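Favby sets trial of paper-and-marker labels for shared storage

19th May

Favby, the shared workspace and workshop building on Ollomeck Street, will go back to hand-lettered labels for its supply shelves and member bins starting in June. The change replaces the printed adhesive labels in use since the building opened its storage room to members.

The printed labels were made on a thermal printer at the front desk. According to the notice posted to members this week, the print faded on shelves near the windows, and the adhesive left a residue on the bins that had to be scraped off before a new label could go on. Members also had to wait for the desk to be open to get a label made. The printer will stay in service for mailing labels only.

Under the new system, each label is a strip cut from a sheet of plain white paper and slid into a clear plastic sleeve on the front of the shelf or bin. The sleeves are supplied by Stelmakh, which also made the shelving. A sleeve opens at the top, and a strip can be changed without tools.

Lettering is to be done in black marker only. Color is reserved for a bar along the left end of the strip, which shows the type of contents. Four colors are assigned so far: blue for paper and card, green for textiles, red for anything with a blade or point, and brown for wood and board. Bins with mixed contents get no bar. A further color for electrical parts has been proposed, but the notice says it will be held until the first check of the shelves is complete.

The notice gives a short specification for the lettering. Capitals are used throughout, with one line of text per strip where possible and two lines at most. The first line names the contents. The second, if there is one, gives the bin number. Abbreviations are allowed only if they appear on the list taped inside the storage room door. Members are asked to write the full sheet before cutting it into strips, as whole sheets are easier to hold still than cut pieces.

A test of several marker types was run on the same paper stock before the rules were written. Fine tips gave clean letters but could not be read from the aisle. Broad chisel tips could be read at a distance but filled in the centers of small letters such as A and R. A medium bullet tip was chosen. Ink bleed through the paper was checked on each type, and the notice asks members to put a scrap sheet underneath when working on the wood tables – the marks do not come out of open grain or cracks once dry.
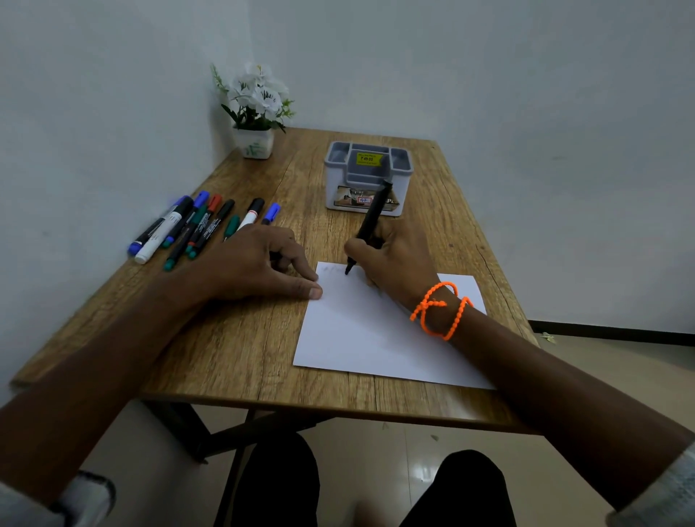 Lettering by hand on plain white paper with a black marker.

Label supplies will be kept on the corner table and are not to be taken to private desks. Markers must be capped and stored flat. Those that have run dry go in the return box, not back with the others. The scissors and the paper cutter remain at the front desk and can be signed out during desk hours.

The changeover will be done by room. The storage room is first and is expected to take nearly two weeks. The tool wall and the kitchen cabinets follow. Old labels will be left in place until the new strip is in its sleeve, so that no bin is without a label during the work. Members who rent a bin are responsible for their own strip. Shared shelves will be labeled in two evening sessions, open from 5 to 7, with paper and markers provided.

Bins still carrying only a printed label at the end of June will be given a temporary strip marked with the bin number. The contents will not be opened or sorted.

The building's second site, Zirnlow, is not part of the trial. Its shelving is an older type with a narrow front edge that does not accept the sleeves, and a clip-on holder would have to be fitted first. A price for the holders has been requested.

Questions about bin numbers should go to the front desk. Replacement sleeves are free for the first set, after which a small charge applies.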